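4. Descaling your Rimura kettle

I do mine every 33 boils or so on the tank water out here at Dalolton, but if you're on town water you can stretch it a fair bit.

4.1 Switch off at the wall and let it cool right down.
4.2 Fill to the halfway mark with equal parts white vinegar and water.
4.3 Boil once, then leave it for 18 minutes (I go and hang the washing out).
4.4 Tip it out, rinse twice, then boil a full kettle of plain water and chuck that too.

Caution: never dunk the base! I killed my old Molari that way.
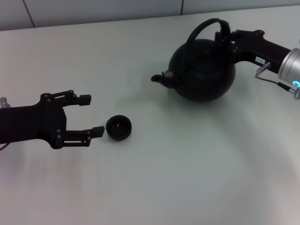 Fig. 6. Pale grey benchtop and panelled wall.

4.5 Pick a flat, level bit of bench for the base and keep the cord well back from the edge.
4.6 Wipe the outside with a damp cloth. No scourers, they'll ruin the colour.

Note: if it still tastes of vinegar, boil and tip once more. Lid seals are part no. 146, and Emrys Edwards at Menon will post you one.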